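README: bench equipment plan and budget notes, toy kitchen cell

Last edited 7 October 2026. Replaces the old purchasing sheet, please stop editing that one.

What this is

Notes for whoever does the ordering for the second kitchen cell. Goes with the equipment list (equipment.csv) and the quotes folder. Not a build guide. Build steps are in the Grernedholm repo under setup, and they are mostly current.

Short version: we want cell B to match cell A closely enough that episodes from both can go in the same training set. So most of this is buying the same thing again, plus fixing stuff we got wrong the first time.

Status

Arms: quoted, not ordered
Grippers: quoted, not ordered
Table and backdrop: approved
Props: partly ordered
Cameras: waiting on a decision, see below
Compute: out of scope, different budget

Files

equipment.csv - one row per line item, vendor, unit price, quantity, status
quotes/ - PDFs as received, do not rename
spares.csv - what we keep on the shelf and when to reorder
props.csv - toy items, with which task uses each one
NOTES.txt - older stuff, kept for refrence

Column notes for equipment.csv

item_id is ours, not the vendor's part number. Part number goes in vendor_ref. Price is per unit before tax and shipping. Status is one of wanted, quoted, approved, ordered, received. If a line gets dropped set quantity to 0 and leave the row in, otherwise the totals sheet breaks.

Arms

Two arms, same model as cell A, from Harkano. Prakero also sent a quote. Cheaper on paper, but different controller and we would have to redo calibration and the teleop mapping. Not worth it for this round. Their quote is in the folder if someone wants to argue.

Lead time from Harkano is long. If the order is not in before December we lose the slot and the whole thing slides. This is the one line that cannot wait for the others.

Check the mounting hardware is on the quote. It was not last time. Same for the e-stop cable.

Grippers

Metal fingers, same as now. Buy spare finger sets up front, shipping on a single set is silly. Reorder when the shelf is down to one set.

Table, backdrop, lighting

Dark gray matte top, black backdrop, overhead light. Keep all of it. White props against black segment well and the masks need less cleanup. Do not let anybody substitute a glossy top to save money, glare costs more in relabeling.

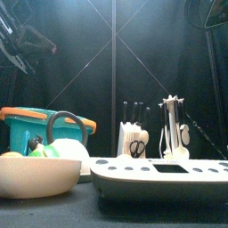

Kitchen cell, stovetop, utensil rack and knife block, bowl with food items at left.

Props

This is the cheap part of the budget and the part that eats the most time. Toy sets get discontinued and the replacement is never quite the same shape. Current plan is to buy doubles of everything in the kitchen layout: stovetop, knife block with the knives and scissors, rotating utensil rack, kettle, teal pot with the orange rim, big cream bowl, the toy food.

Budget line for props is $758 including the doubles. Includes shipping from Ogundipe, who could match most of the set. Not included: anything we break.

- Utensils: order extra. They walk off.
- Kettle and pot: buy from the same batch if possible, colors drift between batches
- Food: get a mixed bag, 30 pieces is the smallest size they sell. Fine.
- Stovetop: one per cell plus one spare. Most expensive prop, longest wait.

Every prop gets a row in props.csv before it goes on a table. If it is not in there it does not get used in an episode, had to throw out a batch over this already.

Cameras

Undecided. Options are (a) same fixed camera as cell A, or (b) newer version with better low light. Leaning (a). Mixed sensors in one dataset means another column in the metadata and another thing to forget. If (a) is out of stock go with (b) for both cells and budget for two.

Whichever it is, the mount needs to be stiff. Put the good mount on the list, not the clamp.

Contingency

20 percent on hardware, none on props. Finance asked why, the answer is customs and the missing mounting hardware from last time.

Not buying

Mobile base. Second teleop station (the one we have gets shared). Tactile fingertips, maybe next year. Please dont add these back in without asking.

Open items

- Arm quote expires, need a signature
- Who recieves deliveries when the lab is closed
- Shelf space for the doubles
- Camera decision
- Does the service plan cover cell A too or only new units? Asked Harkano, no reply yet

Changes

Changes go through a pull request against equipment.csv, one line item per request. Put the price in the title. Quotes older than the current sheet should be re-requested before anyone orders off them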